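4.3 Cleaning and care of the table top

1. Clear the top and wipe off crumbs with a dry cloth.
2. Mix 12 ml of mild washing-up liquid into 700 ml of warm water.
3. Wipe along the length of the Linel top, then rinse with clean water.
4. Dry at once, edges included.

Note: Wait 4 hours after fitting the legs before the first clean.

CAUTION: Do not use bleach, scouring pads or wax polish. Do not stand hot pans on the surface.

For loose legs, see section 3.

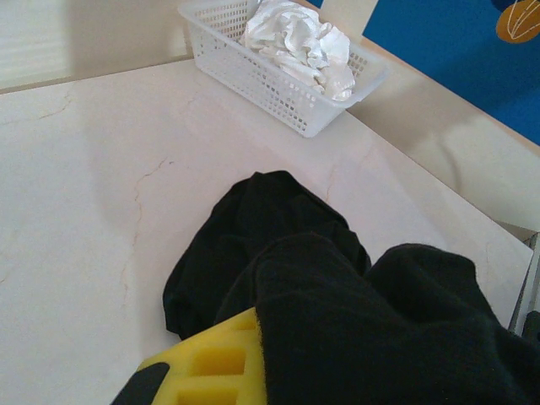 Fig. 4. White top with beige veining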